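From: Noreen Gondal
To: procedural-poems list
Date: 2021-06-12
Subject: Re: Oller readings, and the thing about line length

Messina wrote:
> I ran the Oller generator overnight and got 500 stanzas out of it.
> Maybe 20 are worth reading aloud. Do we trim the word list, or
> just pick the good ones by hand and call that the book?
> Also, is anyone else finding that the short lines all sound alike?

Hi Messina, hi all,

I vote for trimming the word list first and picking by hand second. I know Brodach likes to print whatever comes out, warts and all, and I loved that in his December chapbook (the one with the river names!), but his list was tiny and he'd fussed over every word in it. Ours still has all those leftovers from the weather reports.
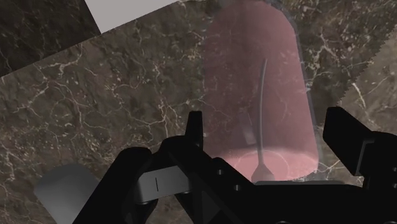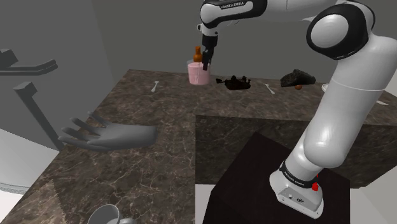

On the short lines, yes, I hear it too. I think the trouble is that the script picks a break point before it picks the words, so everything under 4 syllables lands on the same two or three nouns. I tried letting it split and rejoin instead, the way the white veins do in that brown marble – one line forks, wanders off, and meets another line further along – and the stanzas got a lot less sing-songy. They also got longer, and a couple of them never found their way back, so I put in a cap of 7 lines. Barkham thinks the cap is cheating. I don't mind cheating!

I'll clean up my version tonight and post the code with comments, or as many comments as I can stand to write. If you're reading at the Oller evening, could you send me your picks before then so I can put the handout together? Plain text please, no fancy spacing, my printer eats it. And Messina, please save the stanza about the ferry ticket for last. I read it to my sister over the phone and she made me read it again.

Noreen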